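Povel kitchen set: gallery

Quick dump from the Povel table, Tuesday session. Proper writeup later, mabye.

For anyone landing here cold: Povel is our kitchen data set. Toy food, toy dishes, one arm, one person driving it. Every run gets saved as an episode and Ondix trains on the lot. Target for this round was 814 episodes, we're not there yet. Grastham end has its own table and its own props so please don't mix the folders.

How a run goes. Table gets messed up on purpose. Driver picks a card, card has one instruction on it ("put the ketchup next to the plate", that kind of thing). Drive it, stop, tag it good or bad, next card. 30 second limit on the short tasks. Anything over that gets tagged slow and kept anyway. Bad ones are kept too, Sisodia wants them for the failure classifer and has asked twice now, so stop deleting them.

Reshuffle every 3 episodes. Not just nudging things an inch! Really move them. Last batch had the plate in nearly the same spot for 50 episodes straight and the policy learned the spot, would reach there with the plate taken away. Painful to watch. That whole block is out of the training split.

Naima Bouzid drove most of the morning and wrote the cards. Her grasps are cleaner than mine, you can tell from the logs, fewer re-tries and she slows down before closing the fingers. I've asked her to do a few sloppy ones on purpose so the model sees some recovery. She did not love this.

Notes to self before the next session:
- bottle on its side is still the hard one, more of those
- upright bottle we have plenty
- card wording: "cup" vs "mug", pick one per object and stick with it
- new operators do ten warmup runs, not saved
- check the disk BEFORE starting, not at lunch

Wrist and overhead streams go up together, same episode number. If the numbers don't match ping me and leave the files where they are, last rename took all evening to undo.

Full episodes are on the Ondix share under povel, ask for access. Stills only on this page. 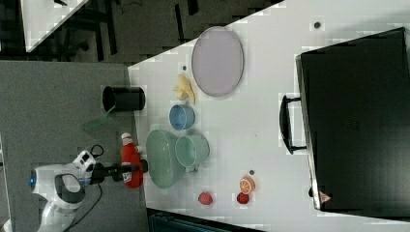
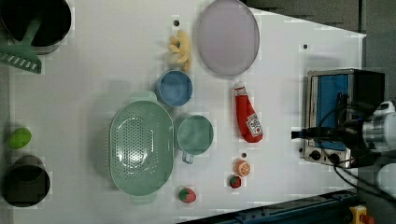
Povel table, two stills. Ketchup bottle lying down in both. Gripper's at the bottle in the first, over the toaster oven in the second.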